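Cavlow だより 7月号
現場から:「開いている」と言った閉じたグリッパー

文:ユーリイ・ピリペンコ(Yurii Pylypenko)、セル保守担当

いいね 23 コメント 3 シェア 12

先月、シェーベリ棟の二腕セルで、右腕のグリッパーがワイヤーハーネスをつかんだまま原点に戻る、という故障がありました。けがをした人はいません。しかし、そのとき台の横に人が立っていましたので、小さな話として終わらせたくないと思い、この欄を借りて報告いたします。

このセルの仕事をまだ見たことがない方のために、少しだけ説明します。白い台の上に黄色い箱を四つ置き、真ん中にステンレスのトレイを置きます。トレイには白い紙を敷きます。腕は箱から基板、ハーネス、線の付いた小さい部品などを取り、紙の上に並べます。箱の中身は、注文によって替えます。Bradlow 向けの分別では、柔らかい線を扱う回数がとても多くなります。

故障が起きたのは549回目の動作でした。右腕は箱からハーネスを一本持ち上げ、紙の上に置き、指を開く命令を受け取りました。制御ソフトの Jiker は「開いた」と記録しました。けれども、指は閉じたままでした。腕はそのまま原点へ動き出し、ハーネスの反対側の端がトレイの縁に引っかかりました。線は張り、トレイは台の上を12ミリ滑りました。

そのとき、イドゥン・ヴェステルベリさんが箱を一つ取り替えようとして、台のすぐ近くにいました。彼女はトレイの音を聞いて手を引き、非常停止を押しました。腕は止まりました。あとで彼女に聞きますと、「線が外れたら顔に来ると思いました」と言っていました。ハーネスの先には金属の端子が付いていますので、これは大げさな心配ではないと私は思います。保護めがねは掛けていました。

原因を調べるのに、私たちは思ったより長い時間を使いました。最初に疑ったのは指の摩耗です。ジア・ジアフイさんがグリッパーを外して測りましたが、指にもねじにも問題はありませんでした。次にケーブルを疑いました。手首のところで曲がるケーブルを一本交換し、同じ動作を繰り返しましたが、故障は再現しませんでした。私は正直に言って、ここで「直った」と書きたかったです。ヴェンケ・ブローテンさんが反対しました。再現しない故障は直した故障と同じではない、という意見でした。彼女は正しかったです。

ヒントは記録の中にありました。故障の前の日に、同じ腕が一度非常停止で止まっていました。復帰のとき、グリッパーは自分の原点をもう一度探します。この動作の途中で指の間に物が挟まっていると、グリッパーはその位置を「全閉」と覚えてしまいます。そうすると、開き幅の値がずれます。ずれたままでも、太い物を扱うあいだは気がつきません。細い線を挟んだときにはじめて、「開いた」という値と実際の指の位置が合わなくなります。故意に薄い板を挟んで復帰させますと、同じ故障が毎回起きました。

Jiker の画面には、このずれを知らせる表示がありません。警告は出ず、ランプも緑のままです。復帰の手順書には「指の間を確認すること」という一行がありますが、九ページ目にあり、復帰をする人が立つ場所からは読めません。この手順書を書いたのは私です。

今は、対策として次のことをしています。復帰の前に、指の間に何もないことを二人で見ます。復帰の後に、決まった厚さのゲージを一回つかませ、値を紙に書きます。値が合わないときは、運転を始めません。また、箱の交換は、両方の腕を停止させてから行います。これは前からの規則でしたが、急いでいるときに守られていませんでした。イドゥンさんだけのことではなく、私も何回か守りませんでした。

線の扱いについても、一つ変更しました。ハーネスを置いた後、腕はすぐに原点へ行かず、まず真上にゆっくり上がります。電流が増えたら、そこで止まります。この変更で一回の動作は少し遅くなりました。オースムンド・マグヌソンさんから生産計画への影響について質問がありましたが、遅いままで続けることに同意してもらいました。

セルの作業の写真を載せます。

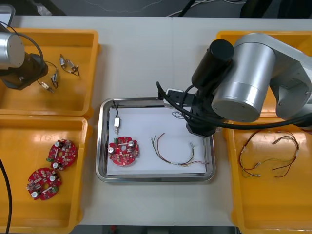
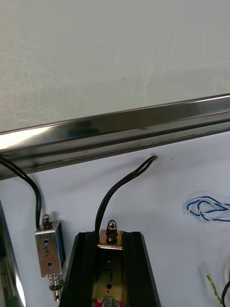

手首のカメラから。手書きの番号「3」と「7」のソレノイド。 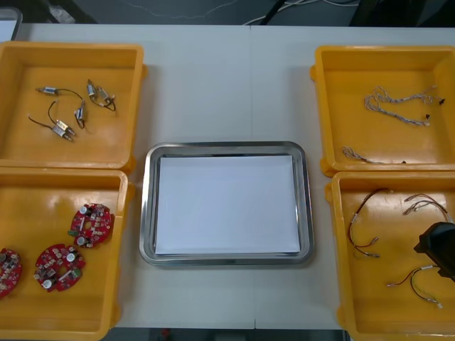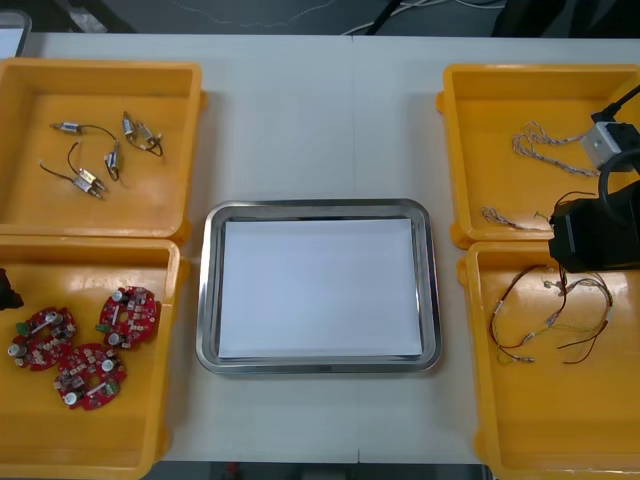 まだ残っている仕事

左腕のグリッパーは同じ型ですが、ゲージの確認はまだ手順に入っていません。ジアフイさんが今月中に入れます。それまで、左腕を非常停止から復帰させるときは、必ず私かヴェンケさんを呼んでください。夜でもかまいません。

Jiker の画面に開き幅のずれを表示する件は、要望として出しました。返事はまだありません。

手順書の新しい版は、セルの入口の板に貼ってあります。指の確認は一ページ目の一番上に移しました。私の日本語で分かりにくいところがありましたら、赤いペンで直接書いてください。次の版で直します。

コメント 3 シェア 12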